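Chapter 4
Stock That Sits and Stock That Moves

Before you start: you'll need the idea of cost of goods from Chapter 2 and a calculator. The one on your phone is fine.

My first job was in a grocery store called Stevunach, on a corner in Harkham, and for the first few weeks I thought a full shelf was a good shelf. I loved a full shelf! I'd push everything to the front, turn the labels out, and stand back feeling like I'd done something for the business. What I had done was make the place look nice. Whether the business was doing well was a separate question, and I had no idea how to ask it.

This chapter is about how to ask it. We're going to look at inventory (I'll mostly say "stock," because that's what everyone in a store says) and at how quickly it gets sold and replaced. If you've come straight from the chapter on pricing, you may be expecting something just as slippery. Relax. The arithmetic is a lot friendlier, and most of the trouble comes from what people put into it.

Think about a can of soup for a minute. The store buys it from a wholesaler, and from then on the store's money is sitting inside that can. It can't pay the electric bill with it or buy bread with it. The money comes back when somebody carries the can to the register, and it comes back with a bit extra if the price was right. So a shelf of soup is really a shelf of money that's busy being soup. I still picture it that way when I walk into a store, and it has made me a very annoying person to go shopping with.

Now for the sum. Take the canned goods section at Stevunach over one year. The cans we sold in that year had cost us $3,956. The stock we kept on the shelf and in the back, averaged over the same year, was worth $688 at cost. Divide the first number by the second and you get 5.75. We call that the stock turnover, and it means the section sold through its average stock a little less than six times in the year.

If you'd like it in days, divide 365 by 5.75, which gives you a bit over 63. A typical dollar spent on canned goods took about two months to come home again. For cans, that's nothing to lose sleep over. For lettuce it would be a disaster, and you'd smell it from the parking lot.

Notice that both figures are at cost. This is where my own students trip more than anywhere else (and I did too, so no shame in it). If you take sales at the price on the shelf and divide by stock at the price you paid, the answer comes out too high and you go around feeling pleased with yourself for no reason. Use cost on the top and cost on the bottom. Write it on your hand if you have to.

The other thing that can spoil the answer is the stock figure itself. At Stevunach we used a program called Clutico to keep our records. Every delivery went in, every sale came out, and at any moment it would tell you what you were supposed to have. One August the program said we had 80 cans of chopped tomatoes. I went and counted them, then counted them again because I was new and didn't trust myself, and we had 76. Four cans isn't a crime wave! But the program had no way of knowing about a dented can that got tossed, or a case that arrived short, or a can that was rung up as something else. The gap between the record and the shelf is called shrinkage, and we'll spend all of Section 4.3 on it.

Section 4.1 goes over average stock, including what to do when your year has a big bump in it. Section 4.2 is about ordering: how much to buy, how often, and how to talk yourself out of a wholesaler's wonderful deal on something you can't sell. The long exercise at the end follows Godinho, a small store with a large back room and some very bad habits. I'd read that one through before you begin 4.1, just to get a feel for the place. Don't try to solve anything yet.

One small job first, and you can do it at home. Pick a few cans from your own kitchen, put them on the table, and try to remember when you bought each one. Write your guesses down, along with what you think you paid.
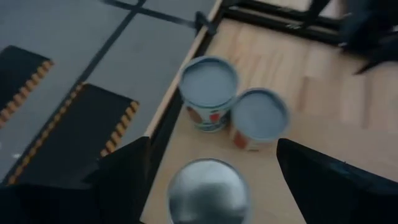

Keep the list somewhere handy, since we'll turn those guesses into a turnover figure for your kitchen at the end of Section 4.1.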